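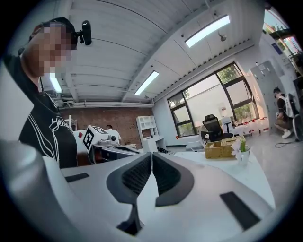

Figure 1. View from the hand-held gripper, with the marker cube on the table behind the fingers.

Our project asked a simple question: can a robot arm learn to sort small parts just from watching people do it with a gripper in their hand? Ghazal Abbasi and I (Nima Hosseinzadeh) spent the semester finding out, and we had a great time doing it!

We recorded 1431 demonstrations and threw out every one where tracking of the marker cube dropped for more than 5 frames in a row. That left 1000 for training, with another 200 held back for testing. The first policy reached for the right bin but closed its fingers too early, over and over. Kamran Shokri suggested we record the finger gap at a higher rate, and wow, what a difference. Early closing almost vanished on the test set.

Shiny parts are still a problem, mostly in the afternoon when the sun is on the window side. We want to try that again in October with the blinds down, and also swap in the softer finger pads from Drallance. The training code and our notes are in the Prurken folder on the lab drive.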